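Courses > Building Services > Food Storage and Cold Rooms > Unit 7

Unit 7. Air movement in cold storage
Notes: Elmarie Mokoena

Cold air is denser than warm air and sinks. In a still cabinet the top stays warmer than the floor, and the difference grows with height. Relative humidity of 100 percent marks saturation; any surface below the dew point will then collect water.

Forced circulation evens out the temperature. Stock pushed against an outlet blocks the flow and leaves warm pockets behind it.
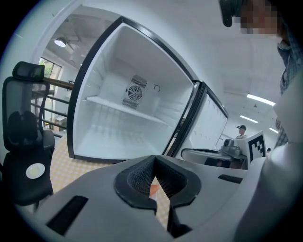
Fig. 2. Cabinet interior with fan vent in the back wall, slatted louvers above and below, single shelf.

Large rooms follow the same rule. Leave a gap of up to 100 mm between stacked goods and the wall, and keep the return path clear. Door openings are the main source of moist air and should be logged separately from defrost periods.

Reading: Pirnstead cold room survey, section 2.

2 comments | 7 shares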